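Erkholm 2 Benchtop Sulphide Gas Analyser

Product code: ERK-553
Status: current
Price: £2,460 excluding VAT and delivery

The Erkholm 2 measures hydrogen sulphide in small gas samples. It is intended for cell biology, gut microbiology and physiology groups who need repeat readings at low concentrations and do not want to book time on a shared gas chromatograph. The instrument replaces the original Erkholm, which is no longer sold. Spares for the earlier model remain available through the parts desk.

Principle of operation

A fixed volume of gas is drawn from the sample vial through a drying tube and passed over an electrochemical cell. The current produced is proportional to the amount of sulphide present. The reading is corrected for temperature and shown on the front display, then written to internal memory with the time and the vial number. A full cycle, including the purge, takes two minutes.

Hydrogen sulphide is toxic. The analyser must be used in a fume cupboard or with the exhaust port connected to a suitable extraction line. It is supplied for research use only and must not be used for diagnosis or as a personal safety alarm.

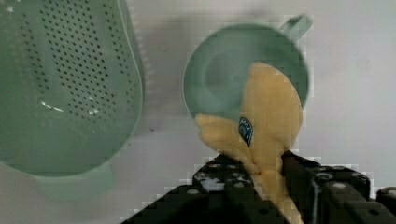 Rerkholm Laboratory Equipment – Gas Analysis Department

What is supplied

Analyser with fitted sensor cell
Vial holder and needle assembly
Two drying tubes
Mains lead (UK plug)
Calibration record for the fitted cell
Printed manual

Calibration gas is not included and must be ordered from a licensed gas supplier. A regulator suited to the cylinder will also be needed. The inlet accepts the standard Venter push-fit connector. Older Budach screw fittings can be used with an adaptor, which is listed separately under Accessories.

Calibration and cell life

A two-point calibration should be carried out when the instrument is first set up, after any change of cell, and at the start of each new series of measurements. The zero point is set with dry nitrogen. The analyser will not accept a calibration if the baseline is still drifting – leave it switched on and repeat the zero once the display has settled.

The cell is a consumable and is not covered by the instrument warranty. Its life depends mainly on total exposure, so users working with strong samples should dilute them before injection. Methanethiol and some other sulphur compounds also give a response. The manual contains a table of known interferences.

Data output

Stored readings are exported over USB as a plain text file, one line per sample. No driver is required. Firmware updates are installed through the same port.

Service

Instruments returned for service must be purged and free of sample residue. A signed decontamination form must be attached to the outside of the carton. Cartons without a form will be sent back unopened.

Technical questions: Noemí Arriaga
Orders and service returns: Mandla Kruger

Page last revised 14 September 2020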